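Play Kitchen Resource Kits: progress report to Holloway, November 12, 2023

Item selection for the Stillwood kit is complete. The cookware list includes a small stainless steel saucepan with a long metal handle and round white-lined bowls with black outer sides. Toy vegetables are a carrot, a red chili pepper and a green and yellow piece. 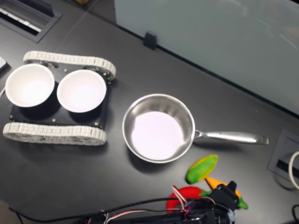
Expenditure on cookware to date is $1723, against the approved line. Labelling is in progress under Jonatan Eklund. The carrot is a soft, rubbery type with a smooth, matte body.

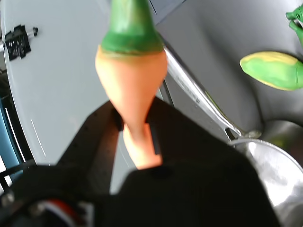 Outstanding: 26 catalogue entries and the Nustmont delivery schedule, both due in March. Contact: Berenice Tlapale.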